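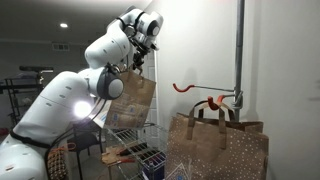

I counted my paper bags this month and the number was 15. For one person in a small apartment this is too many, so I made a plan for them. I will write it in a few posts, maybe it helps someone.

First rule: the handle decides. If both handles are strong, the bag stays. If one is coming off, it goes to recycling, even when the print is pretty.
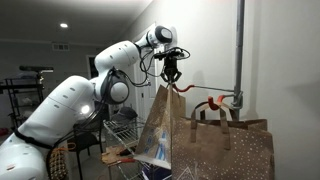

Second rule – hang the bags, don't fold them. When I folded mine and pushed them behind the fridge at Desholm Street, I forgot I had them and took new ones at the store. A bag on a hook is a bag I remember.

I like hooks with a rubber coating, because thin paper handles don't slide on them so easily. Mine are from Okine and I paid 700 yen for 2. Red is a good color for this, you find it fast.
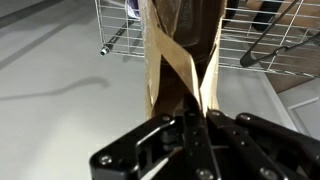

Bags and wrapping / part two

Kraft paper gets wrinkles very quickly. For carrying onions or old magazines I don't mind. For a gift I want a smoother one, so I keep those under a heavy book for one night before I use them.

A badly crumpled bag can still have a job. I tear it open and put it under the plant pots, or I stuff it inside shoes in March when it rains a lot.

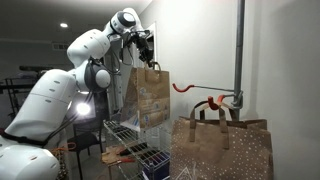
Please also look inside before you hang a bag. I once gave my friend Nanami Honda a present with my own pharmacy receipt still at the bottom. She was very polite.

One hook for gift bags, one hook for shopping bags. When a hook is full, I choose one bag to give away. My neighbor takes them for her market table and she is always happy to get more – so if you live near Malabanan Park, write to me.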